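Participants wanted: tidying and filing sessions, Janport

Nandico is looking for people to take part in a set of short tabletop sessions at our rooms in Janport. The work is ordinary desk tidying, mostly putting magazines into a file holder and taking them out again. Sessions start in January and we have 20 places to fill.

You do not need any experience of office work. You do need to be comfortable using both hands for repeated small movements, and to be 18 or over.

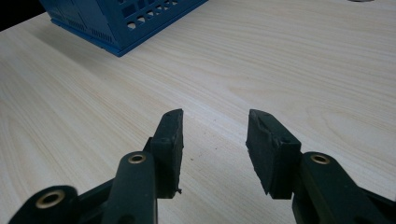

Tijani

What you will be doing

Each person works at a small table with a light wood-grain top. A blue plastic holder goes on the table and you file magazines into it one at a time, upright, with the covers facing the same way. Some are glossy and slide easily, others are older and tend to sag at the corners. When the holder is full you empty it and start again from a different side of the table.

We ask you to work at your own pace. If a magazine catches on the divider, lift it out and try again – do not force it, as the pages crease. Dropped items can be left on the carpet until the end of the round.

The magazines come from a mixed box and several are in Chinese. You will not be asked to read anything.
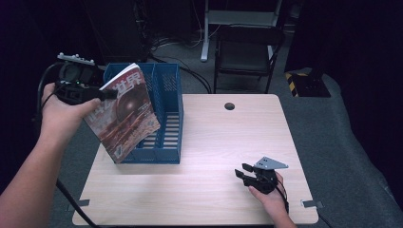
Time and payment

A session lasts two hours with a break in the middle. Everyone is asked to come to 4 sessions, on days agreed beforehand. Payment for the full set is £114, made by bank transfer after the last one. If you have to stop early you will be paid for the sessions you have finished. Bus fares from Tivton are refunded on top – please keep your tickets.

Tea, coffee and water are provided, but drinks have to stay in the corridor, away from the paper.

Who should not apply

Please do not apply if you have a wrist, hand or shoulder injury, or have had one in the past 11 months. The tables are fixed at one height. If you would need a different one, tell us when you write and we will say whether we can arrange it.

How to apply

Write to the Nandico office in Janport with your name, a daytime telephone number and the mornings or afternoons you can manage. Say whether you are left- or right-handed. Please do not send a CV. We reply to all letters, and places are given in the order they arrive. Short sleeves are best on the day, and rings and watches should be left at home.

January 2005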